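Cuaderno de taller, diciembre, célula de la cinta. Empiezo a escribir a las cuatro de la tarde con el segundo café y sin haber comido.

Objetivo de la semana, copiado de la pizarra: que el brazo izquierdo coja un vaso de plástico de la cinta, lo pase por encima del raíl y lo deje en la bandeja. Mi suegra lo hace mientras habla por teléfono y riñe al perro. Nosotros tenemos dos brazos, dos manos con dedos y un armario eléctrico que calienta más que el radiador.

Estado al llegar: la rutina de ayer se había quedado cargada con la calibración vieja, la de antes de mover la base. Primer intento, la mano se cierra con mucha elegancia sobre el aire a un palmo del vaso. Recargo calibración, repito el homing de los dedos, el meñique protesta y al tercer homing deja de protestar. No sé por qué. Lo apunto porque volverá.

La parte de visión va mejor de lo que temía. El vaso lo encuentra siempre que la cinta está parada y el reflejo del fluorescente no le cae al lado. Si el reflejo queda pegado al borde del vaso, el segmentador decide que el vaso es más ancho y la mano abre de más. Probé a bajar la exposición: arregla el reflejo y estropea los dedos, que son negros y desaparecen contra la goma verde. Lo dejo a medio camino, con lo que fallan las dos cosas un poco. Pendiente: apagar el tubo del fondo y ver si alguien se queja.

Agarre. Con la mano bajando en vertical el pulgar llega tarde y empuja el vaso antes de que los otros dedos estén en su sitio. Un vaso vacío pesa tan poco que cualquier roce lo manda de paseo. He retrasado el índice y el corazón para que cierren a la vez que el pulgar, y he bajado el umbral de corriente a 11, que en la escala del fabricante no significa nada concreto pero es menos que antes. Por debajo de eso los dedos se paran por su propio rozamiento, convencidos de haber agarrado algo.

Tanda de la tarde: once intentos seguidos con la cinta parada, seis vasos en la bandeja. De los cinco que faltan, tres se volcaron en el primer contacto, uno se cayó encima del raíl y el último salió agarrado, viajó bien y se quedó en la mano, que no quiso soltarlo. Hubo que quitárselo con la seta pulsada, como a un niño el mando de la tele.

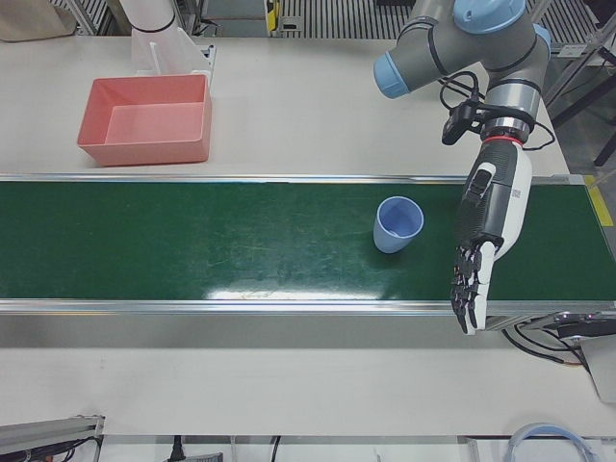 Abrehet Wolde leyó esto por encima de mi hombro y pidió que constara su opinión, así que consta: que seis de once no es un mal dato, que lo malo es la pregunta. Según ella, recoger una mesa no es coger un vaso muchas veces, es decidir qué vaso ya está terminado, cuál se ha dejado alguien a medias y cuál lleva dentro una cucharilla, y para nada de eso hemos escrito una línea. Añade que en su casa el lavavajillas funciona desde hace años y que la discusión sigue siendo quién lo vacía. Y que si de verdad queremos mover vasos de una cinta a una bandeja, una ventosa lo hace mejor, más barato y sin meñique.

Le doy la razón en lo de la ventosa, con rabia. La gente de Skolton tiene una con ventosa para tarrinas y no se para ni para saludar. Pero el encargo de Midtbø dice mano, porque después del vaso viene el trapo, y después del trapo un cajón, y ahí la ventosa se queda mirando. El trapo no lo hemos tocado todavía. Lo intentamos un rato en la célula antigua y el trapo ganó.

De la pregunta mala hablamos un buen rato. Yo sostengo que hay que pasar por el vaso solo antes de llegar a la mesa con migas. Ella sostiene que llevamos todo el proyecto pasando por el vaso solo. Las dos cosas pueden ser ciertas y ninguna de las dos arregla el pulgar.

Sobre el vídeo de Cunley que circula por el grupo: sí, la máquina friega, seca y guarda un plato hondo. Lo he visto entero. Hay un corte justo cuando se abre el armario y otro cuando se cierra, y entre medias puede haber pasado un plato, una tarde o un técnico con prisa. No digo que sea mentira. Digo que nuestros seis vasos también quedarían de maravilla con dos cortes bien puestos – y no descarto pedirlo para la demo.

Cinta en movimiento. Probada a la velocidad mínima, solo al final de la tarde. El planificador de Vumo tiene un modo de seguimiento que en la documentación parece hecho para esto. En la práctica predice bien la posición del vaso y mal la suya propia: llega con retraso constante, siempre el mismo, o sea que será una latencia que no le estamos contando. Mirando el log, la marca de tiempo se queda clavada en el ciclo 2853 y a partir de ahí arrastra el desfase hasta el final. Antes de ese ciclo, todo perfecto. Qué pasa en el 2853, ni idea. Le he escrito a soporte, que contestará preguntando si hemos reiniciado.

Hemos reiniciado.

Notas sueltas para quien coja la célula mañana por la mañana:

El mazo de cables de la muñeca del izquierdo tira un poco cuando la última articulación gira hacia dentro. Limitar el giro por software antes de que lo limite el cable.

No usar los vasos finos de la máquina del pasillo. Se ovalan y el agarre que sale bien con ellos no vale para los otros.

El brazo derecho está quieto a propósito. No está roto. Si alguien lo activa «para ver», que antes mire dónde tiene el codo.

La altura de soltado está demasiado arriba: el vaso cae de pie unas veces sí y otras no. Bajarla sin tocar el borde de la bandeja, que con los dedos extendidos hay menos sitio del que dice el modelo.

Abrehet quiere meter dos vasos juntos en la próxima tanda, uno con una cucharilla dentro. Le he dicho que vale si la cucharilla la trae ella. Yo antes quiero repetir los once con el índice retrasado un poco más y la apertura de la mano forzada por tiempo, sin esperar a que el sensor confirme que ya no hay vaso.

Siete y cuarto. Seta pulsada, aire cerrado, log copiado al servidor. En la pila de la cocina siguen las tazas de esta mañana, la mía incluida.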